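Print this article | E-mail to a colleague

Scheduling under several objectives: an interview with Ita Horgan

Ita Horgan maintains the scheduling engine in Gerna, a job-shop planning package used mainly by small manufacturers. Version 2 replaced the old weighted-sum solver with one that returns a set of non-dominated plans. We spoke in December, shortly after the release candidate was frozen.

The weighted sum, she said, had been a source of support calls for years. "Users were asked for a weight on lateness and a weight on changeover cost. They typed 50 and 50. The two quantities are in different units, so the numbers meant nothing, and the plan was whatever the scaling happened to give."

The new solver treats lateness, changeover cost and overtime as separate objectives. It keeps an archive of plans, none of which is better than another on every count, and trims that archive to 32 entries by crowding distance. The planner is then shown 12 at most. Horgan described the lower figure as a display limit. "The full archive is still in the file. Anyone can export it."

Archive size was tested on order books supplied by Abernathy, a maker of pump housings. Larger archives gave slightly better coverage at the overtime end but slowed the dominance check. "It is a plain pairwise comparison. We tried a tree structure and it was slower at this size, so it came out again."

Asked about constraint handling, she said that infeasible plans are repaired before evaluation. The repair step moves a job to the next free slot on a permitted machine. Penalty terms were dropped. "With penalties you are back to choosing a weight, and that was the complaint in the first place."

The engine talks to the interface, Anano, through a small text protocol. Each message carries a version number and a run identifier, and runs can be stopped and resumed from the last saved archive. Horgan would have preferred a binary format for large order books - parsing takes longer than she likes - but the text form made faults easier to trace.

Known limits remain. Machine breakdowns are handled by replanning from the current time, with no attempt to build slack in beforehand. Setup times may depend on the previous job but not on the one before that. Fukel, the firm that distributes the package, has asked for both to be looked at.

"Breakdowns first," she said. "The setup model would mean changing the file format, and I do not want to do that twice."

We use cookies to remember your reading preferences. Accept | Settings

Contact | Copyright Fukel | Back to top

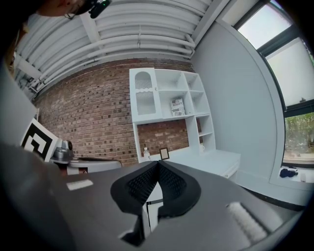 Hand-held gripper with two soft black fingers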